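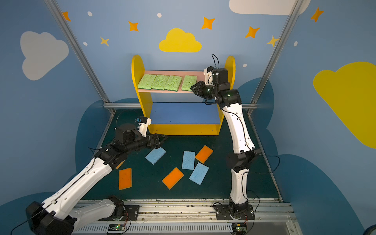
**regis_chauvin** wrote:

I want to ask about kitchen sponges and how long you keep them, because my wife and I do not agree and we have stopped discussing it politely. I change mine every Monday. She says this is throwing money in the bin, and that a sponge is good until it falls apart. Now I would like to have a system with colours, for example light blue for the floor and green for the things kept up on the shelf, so that at least the same sponge does not go everywhere. Does somebody here do this for a long time already, and does the family respect it?

Régis

---

**meesuk_kitchen** wrote:

We do it by colour, yes. One for dishes, one for the worktop, one for the bathroom. My children respected it for 13 days. After this I found the bathroom one in the sink next to the glasses, and I boiled everything.

---

**Solène Gaillard** wrote:

> I change mine every Monday

For me it is too often, I am sorry to say it. If you squeeze the sponge well after use and leave it standing on its side, it stays without smell for two or three weeks. The problem is when it lies in a small puddle behind the tap. I had a Zerneo holder with holes in the bottom and it made more difference than any washing.

Colours are a good idea, but write it down somewhere. Guests cannot guess.

---

**jilum** wrote:

I don't agree with Solène. The smell is not the test. A sponge can smell of nothing and still be dirty inside, especially after raw chicken. For meat I use kitchen paper and I throw it away, and the sponge never touches that board.

Also, why sponges for the floor at all? A cloth goes in the machine at 60 degrees and comes back clean. I have some 10 cloths and I have not bought a floor sponge for years.

---

**regis_chauvin** wrote:

@jilum The floor sponge is only for the corners and for dried spots, where a cloth slides over. For the rest I use a mop like everybody.

@Solène Where did you find the holder? Ours is a saucer — I admit this is maybe the whole problem.

---

**Solène Gaillard** wrote:

In the Gustum shop near the station, but it was last January and I don't know if they still have it. Take the one with feet. The flat one sticks to the sink and you are back to the saucer.

@jilum For the chicken I agree with you. For the rest I find it exaggerated.

---

**jilum** wrote:

Exaggerated until one person in the house is ill for a weekend. But fine, each one has his kitchen.

---

**meesuk_kitchen** wrote:

Régis, cut one corner off the floor sponge. Then even if somebody buys the wrong colour, you know which one it is. My mother did this with all of hers.

---

**regis_chauvin** wrote:

The corner I like very much, I will do it tonight. My wife has read the thread and she says two weeks, with a holder. I have accepted.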